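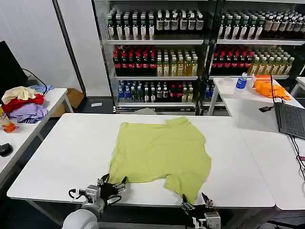
Erkberg, November

Progress report to the Zieliński Fund
Satia student robotics club, laundry folding project

This report covers the fall term so far. When we applied to you in the spring we said we wanted students to take a two-armed robot and teach it to fold a T-shirt, start to finish, with the students doing the teaching, the coding and the arguing. We are well into it now and it has been a great term!

Who is taking part

We have 31 students signed up, more than we planned for, so we split the club into 2 groups that share the robot. One group meets right after classes and the other in the early evening. The handover between them was messy in September (the second group kept finding the tables moved and the left arm parked in a strange pose) but there is now a checklist by the laptop and things run much better.

What we have done

The first weeks went into learning to drive the arms. Students move the two arms themselves and every try is recorded, so that the program can learn from it. Folding a shirt with two fingers on each hand is a lot harder than it sounds. You grab one layer and get both, or you pull the hem and the whole shirt slides toward you. Most students needed several meetings before they could do a fold they were happy with, and the cheering when someone got a sleeve in cleanly could be heard down the hall.

As of this report we have 943 recorded tries that passed our own check. A try passes if the shirt stays on the table and both sleeves end up inside the fold. We throw out the rest, although one student team is keeping a list of what went wrong in each, and that list may end up being the most useful thing we have.

We start with the shirt laid out more or less flat, wrinkles and all. Early on we smoothed it by hand before every try, and the program then did badly on anything that hadn't been smoothed. Leaving the creases in was a suggestion from the evening group and it helped right away. The yellow-green T-shirt has become our standard test shirt. It is easy to pick out against the white tabletop, and the students have grown very attached to it.

What is still hard

The collar end. Our folds come out reasonably square at the hem, and then the fabric near the collar bunches up to one side and a loose flap is left lying across the middle. We think the grippers let go at slightly different times. The students have tried slowing the last move down, which helped a little, and next they want to add a short tug outward before release.

Soft, stretchy fabric is also giving us trouble, and we have not touched long sleeves yet. Our application said we would get to them by the end of fall. That was too hopeful, and we would like to move it to the spring term.

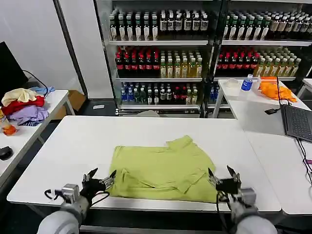
Plans for the rest of the term

We want to bring more colors and sizes into the recordings, so the program stops depending on one shirt. After that comes the Erero student challenge, where teams fold a shirt they have not seen before. We are entering as one club with both groups on the same team. That was the students' own vote, and we are very pleased with it.

Spending

Spending is on plan. Most of it so far has gone to spare gripper fingers, cables and the extra tables. We have set aside the travel money for Erero and have not used any of it yet. Receipts will come with the final report, as agreed.

You would be very welcome at either session if you would like to try driving the arms yourselves. Please bring a T-shirt!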